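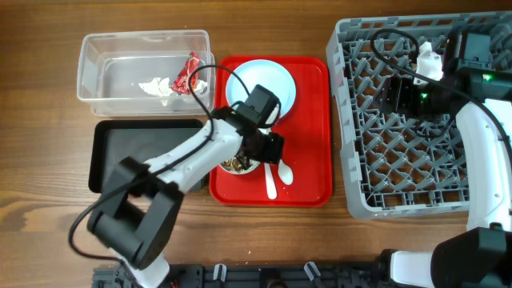
*Red tray for dishes, clear bin for trash, black tray kept free.*

# How to Clear a Snack Table with Three Containers

Clearing up after a snack usually takes longer than it should. People carry a plate to the sink, come back for a bowl, go back with a spoon, and then find the wrapper still on the table. The method on this page uses two trays and one bin, and it gets a small table cleared in one trip to the kitchen.

I started doing it this way at home and later wrote it up for the reading room at Dommont, where people eat at the tables all afternoon. It works for one person's snack or for a table of four.

## What you need

- One tray for dishes. A bright color is easiest to spot. Ours is red, with a raised rim.
- One clear plastic container for trash, low enough to reach into without looking.
- One second tray, in a different color from the first. Ours is black.
- A damp cloth and a dry cloth.

The dish tray has to hold a plate and a bowl side by side with some space left over. If your plate covers the whole tray, the tray is too small. I bought one like that first, from Skandby, and it now sits under a plant.

The rim matters more than the material. Spoons slide when you walk, and a flat board will drop them on the stairs. Look for rounded corners as well. Crumbs pack into square corners and you end up digging them out with a toothpick.

For the trash container, any clear food box without its lid will do. Clear plastic lets you check from the side that no spoon has gone in with the napkins. Fouad Ragab lost two teaspoons in one week to a dark-colored bin before he changed it.

## Step 1: Set the containers down

Put the trash container and the second tray next to each other on one side of the table, with the dish tray beside them. If you are right-handed, you may like the dishes on the right. Try it both ways once and then keep to the one you like.

Leave a hand's width between the dish tray and the other two. You will be lifting the dish tray when it is full and you need room for your fingers.

## Step 2: Trash first

Pick up wrappers, tissues and paper napkins before you touch any dishes. Crumple each one and push it to one end of the container. A wrapper left flat takes up the whole bottom and everything after it slides off the top.

Stiff wrappers spring open again. Stand them against the wall of the container and put the paper next to them, and they mostly stay put.

Check each napkin for weight before you throw it in. A heavy one has something in it.

## Step 3: Plate at the top of the tray

Set the plate on the dish tray first, toward the far end. It is the widest thing you have and the rest has to fit around it. If there are several plates, stack them here with the largest on the bottom.

Scrape plates before stacking. Use a spoon or the edge of a used napkin, and scrape into the trash container.

## Step 4: Bowl at the near corner

The bowl goes in a corner of the tray at the end nearest you. With the plate at the far end and the bowl close to you, the tray stays fairly level when you pick it up.

Leave food in the bowl if there is a fair amount of it. Nuts, cereal and other small dry pieces are much easier to carry in a bowl than to tip into something else at the table. Decide in the kitchen whether to keep them. Clean leftovers go into a jar, and anything people have been eating from with their fingers goes out.

Liquids are different. Pour leftover milk or soup into one cup and carry it separately.

## Step 5: Utensils beside the bowl

Lay spoons and forks flat, next to the bowl, running lengthwise along the tray. Don't rest them across the top of the bowl. They tip in at the first step you take.

Keep them together. A spoon on one side and a fork on the other will both be sliding by the time you reach the door. If the tray's surface is very smooth, put a folded paper napkin under the handles.

Try to leave one side of the tray empty. There is nearly always a late cup, or a knife that was under a newspaper.

## Step 6: Use the second tray for anything that stays

The second tray is for things that belong in the room: glasses cases, pens, the remote, a phone. Many tables won't have any of these, and then the tray stays empty. Keep it there anyway. If it is missing, those things go on the dish tray, and that is how Krisztina Sipos washed a hearing aid battery.

When you finish, leave this tray on the table until its owners come back for what is in it.

## Step 7: Carry and wipe

1. Take the dish tray to the kitchen with both hands.
2. Bring the trash container under your arm if you are steady on your feet. Otherwise make a second trip.
3. Wipe the table with the damp cloth, following the grain if it is wood.
4. Dry it right away with the other cloth. On wood this step isn't optional. Water left in the grain raises it, and you will feel it under your sleeve within a month.
5. Wipe both trays and stack them.

Rinse the trash container every time, even when it only held paper. Sticky wrappers leave a film that you can't see until it has picked up dust.

## Common problems

**The tray is too heavy.** Take the plates off and carry them alone. Four dinner plates are too much for most trays this size.

**Things slide.** Cut a piece of rubber shelf liner to fit the bottom. We bought a roll of Bavolard liner and it has lasted two years. It can be washed in the sink but not in the dishwasher.

**Children put everything in the trash.** Gizella Szekeres taped a drawing of a spoon to the dish tray for her grandchildren and a drawing of a candy wrapper to the bin. They still get it wrong when they are in a hurry, so look through the bin before you empty it.

**The trays disappear.** Ours went to hold seedlings in February and came back in May with soil in the corners. Write "SNACK TABLE" on the underside with a paint marker.

## For larger groups

One set of containers is enough for four people. For a longer table, put out a set at each end and start from the middle, working outward. Two people can do it without getting in each other's way as long as each one stays with their own dish tray. Sort the utensils at the sink.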